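Kiri Tomoana posted the first chapter of Surkis in September, under a pen name she now refuses to repeat. It was supposed to be a one-shot. It has 113 chapters, and the two leads have held hands once.

"Twice," she says. "There was the well. People forget the well."

Readers of her earlier story, Folum, will know the pattern. She takes two side characters from the Wedari novels who share a single conversation about grain, decides they are in love, and then makes them suffer for it at great length. Folum ended with a wedding. The comments asked for babies. She wrote an epilogue in which the couple adopted a goat, and lost 2 of her most loyal reviewers over it.

"I got a message that just said 'goat??' and then they unfollowed me," she says. "I still think about that person."

She writes after dinner, 2000 words on a good night, and posts without rereading. Her beta reader, Odair Quintana, has begged her to stop doing this. He joined us for the second half of the call, mostly to complain.

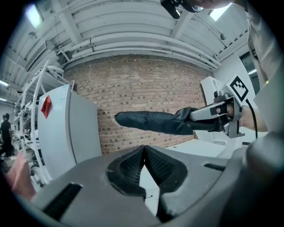 "She killed Abbasi in chapter 40," Quintana says. "In chapter 52 he's making soup. I asked her about it and she said it was a flashback. There was no flashback. He asks about something that happened in chapter 51!"

Tomoana calls this unfair, though she concedes the soup. Abbasi's return was later explained with a twin – a solution she describes as "available." The twin now gets more fan mail than anyone else in the story.

I asked whether she outlines. Quintana laughed for a while.

"I have a document," Tomoana says. "It says 'they kiss' and then there's a question mark."

The kiss is the thing everyone wants to know about. One reader has left the same request under every chapter since the well. Tomoana says she has written the scene four times and hated it each time, once because Abbasi's twin kept walking in.

"I didn't plan for him to be there. He had a question about the horses."

Chapter 114 goes up this weekend. Quintana hasn't seen it yet, and he'd like that on the record.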